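Hutley laundry drop-in back from Wednesday

The Hutley laundry and folding mornings start again this Wednesday, doors at 9.30, in the back room at Sandar Hall. Bring up to two bags per household. Nearly 30 people have put their names down allready, so come early if you want a table.

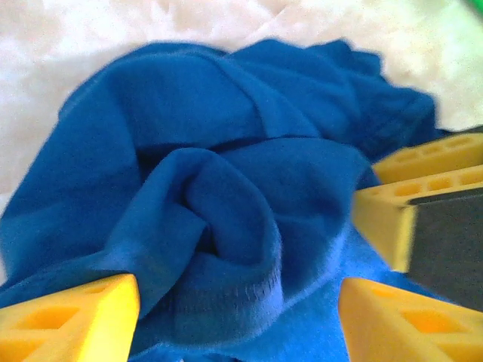 Crumpled blue fabric.

Sorting first, then folding, same as before. Knits and fleeces to be kept apart from the towels please. Tea from the hatch. Parking behind the Vondo shop only, not on the verge, and the side door sticks so give it a push. Last bags out by 2. Next one in April, date to be confirmd.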